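Tagle Moves Its Harvest Lantern Walk to September

6/27/24

The town of Tagle will hold its lantern walk in September this year, a month earlier than usual, organizers said. The route has also changed. Walkers will start at the old mill in Prastard and follow the river path down to the landing at Tagle, where the evening ends with music and a shared supper.

The walk marks the end of the plum harvest and has been held in some form for 80 years. Families carry paper lanterns through the dark and set them on the landing wall, where they stay lit until the candles burn down. Visitors are welcome and there is no charge to take part.

Amanuel Tefera, who is in charge of the route, said the October date had become hard to keep. Rain washed out the last stretch of path two years in a row, and the supper had to be moved into the school gym both times.

"People come for the river," Tefera said. "They want to see the lights on the water, and you can't do that from a gym."
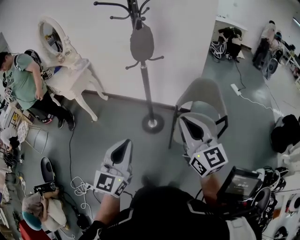
The new route is longer than the old one but has fewer steps. Most people should be able to finish it in under two hours at an easy pace. Strollers can manage the path as far as the footbridge at Dandov. After that the ground is rough, and families with small children may want to join the walk at the landing instead.

Lanterns can be made at home or bought at the start for $8. Only candles in glass holders will be allowed on the path, and battery lights are fine too. Sky lanterns are banned, as they have been in past years.

Rowena Soriano is planning the supper, which will include plum dumplings, grilled sausage and bean soup. A supper ticket costs $11. There will be 24 long tables set out by the landing — more than last year, when many people ate standing up. Soriano said anyone who wants to bring a cake for the dessert table should leave it at the town hall by noon.

Parking in Tagle is limited and the streets nearest the river will be closed from late afternoon until midnight. Drivers are asked to use the field behind the Brurnex feed store and take the free shuttle to the start. The last shuttle back to the field leaves the landing at 11:30 p.m. People coming by train can get off at Prastard and walk to the mill in ten minutes.

The exact date will be posted at the town hall and at the Prastard station once the road closures are approved. Supper tickets go on sale the same day. Anyone who would like to play at the landing — the brass band has an open spot before the supper — can leave a name and phone number at the town hall desk.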